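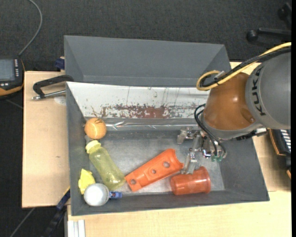

Sandra Nuttall wrote in to say that her tubs never stayed sorted past Saturday until she gave each one a single job, and that's the whole idea of this section!

## 3. Setting up your sorting tubs

You'll need two deep tubs, a table that doesn't wobble and whatever odds and ends have been rolling about in your drawers (picnic cups, stray plastic bits, the lot).

1. Stand both tubs on the table, one behind the other, long sides together.
2. Tip a small batch into the front tub. A handful is plenty to begin with.
3. Pick out cups and anything else round first – they love to roll into the corners!
4. Move whatever you're keeping into the back tub.
5. Wipe out the front tub and go again.

**Note:** Scuffs on the floor of a tub do no harm. Sloping sides are brilliant for small parts, which slide down to where you can reach them.

**Caution:** Check plastic cups for cracks before stacking them. Never lift a full tub by one edge.

Labels for the Kiltlow tubs are covered in section 4.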